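Search this site Search Go

Visit notes: Hikstead open afternoon, Lukthorpe

The Hikstead household sorting unit at Lukthorpe opens its doors one afternoon each September. Admission was limited to 50 people. I arrived at 2 and went first to the key station, where small metal items are hung against a bright green panel instead of being dropped in a tray. A key with a teal head can be found there at a glance; plain silver ones take longer. 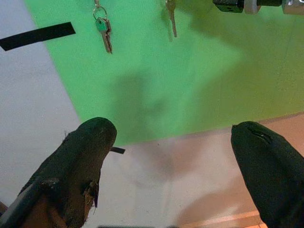 Zamani, commenting on the draft of these notes, disagreed: green is fine for plain keys if the light is even, and a colored head cover costs next to nothing. The point is fair. I would still label the ring.

From there the route goes to the clothing tables. The unit logged 584 bags last year under its Celtent scheme, which records each bag by weight and by contents. Clothes arrive in whatever carrier the household had, usually a shopping bag filled past its rim. Red-and-white stripes and darker red fabric were in the orange one on the glass table.
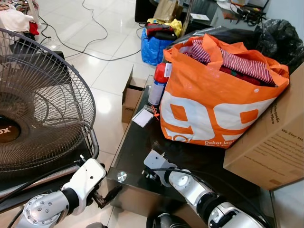
Non-textile goods are supposed to be separated before weighing. Aerosols go to a different store, and boxed goods such as pillows are entered on their own line. In practice the two streams share table space until late in the day – a weak point in the layout, in my view. Floor space is the other limit. Bags waiting their turn stand on the tile, and the walkway narrows accordingly.

Small flat pieces are handled one at a time. Tags and cards are easy to lose against a dark surface. 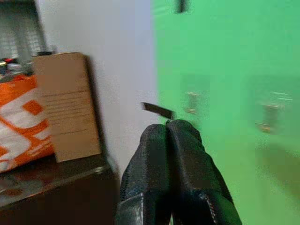 The written procedure calls for each loose piece to be matched to its bag before the bag is closed. Unmatched pieces are held for a month. The register showed 194 of them, most without any note of the table they came from.

The glass tops wipe clean quickly but reflect the ceiling lights – a matte mat would help with small pale items.

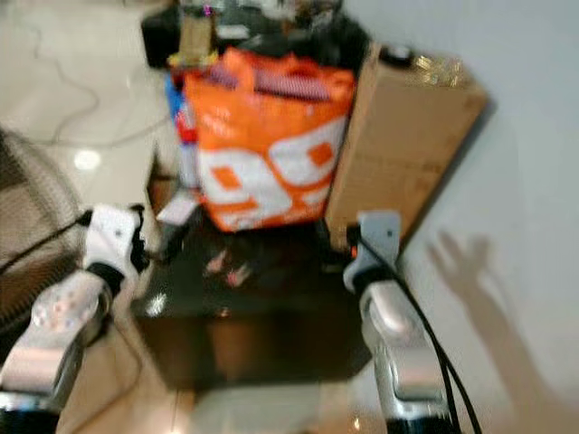
Getting there

Parking at Lukthorpe is on the north side. The entrance is signed from the gate, and the tour takes 2 hours including questions.

Related visits
Lukthorpe paper store: shelving and humidity
Celtent record sheets compared
Hikstead repair benches, first visit

Contact | Copyright Visit Notes | Back to top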